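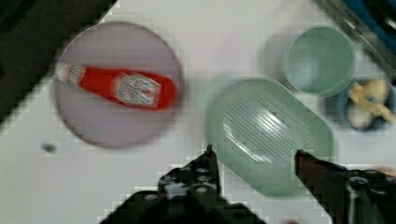
Ketchup on the lilac plate, ridged green dish next to it.

Every so often someone tells me that colored dishes will change the way I eat. Smaller portions, calmer meals, a better mood by dessert. The latest was Shaimaa Hajji, who has read a book on it and now owns no white plates at all. I have eaten off white plates my entire life and my mood at dessert has always been fine.

Still, I said I'd look at the pastels, so I did. The lilac plate I don't mind. It's big and smooth and round, and it holds a whole ketchup bottle lying on its side with hardly any room left over, so draw your own conclusions about portion control. What I will say is that red on lilac is loud. Put ketchup anywhere near that color and ketchup is all you see. The book has nothing to say about ketchup, I asked.

The mint green oval is where they lose me. It has fine ridges running on a slant across the bottom – and I'm supposed to believe it's for serving? Serving what? Anything with a sauce would end up in the grooves and you'd be at it with a brush. To me it says soap dish. Shaimaa says "side dish." Tudur Sayce, who will defend any purchase, says olives. I don't trust a dish that needs three people to find it a job.

The little round green one is fine. Cup, small bowl, call it what you like, I'd put salt in it. And the dark blue bowl off to the right is the only thing on the table I'd pay for, mostly for being dark. Pale colors show every tea stain. I had a cream set from Belent that looked eight years old after two.

So no, I'm not converted. I may keep using a lilac plate for toast, where the color can't do much harm. The green oval can go by the sink, and if Shaimaa comes over in November I'll put an olive in it.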